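Quick answers on the Dedovby seabird count, updated 27 January 2021. More when theres time.

**Where are the plots?**
Cliffs north of Dedovby, plus the two skerries off Preritz. 12 plots in all. Same ones every year.

**When do you count?**
July. Mornings only, calm days. Fog = no count.

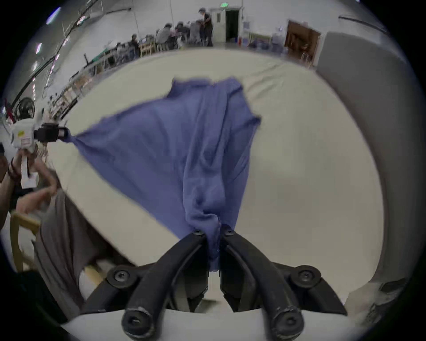 **Which species?**
Kittiwake and common guillemot on the cliffs. Eiders on the skerries, nests only.

**Do you count every bird?**
No. Guillemots as individuals on the ledges, kittiwakes as occupied nests. Big ledges get split at 500 birds, otherwise you lose your place.

**How many last season?**
Over 3000 guillemots. 81 eider nests. Kittiwake totals still being checkd, ask again later.
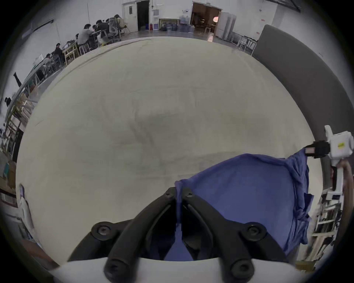 **Can I land on the skerries?**
Not while eiders are sitting. Watch from the Preritz side, scope needed.

**Found a ringed bird, now what?**
Write down the ring number, place, date. Leave the ring on if its alive. Send it in with the Grestus form.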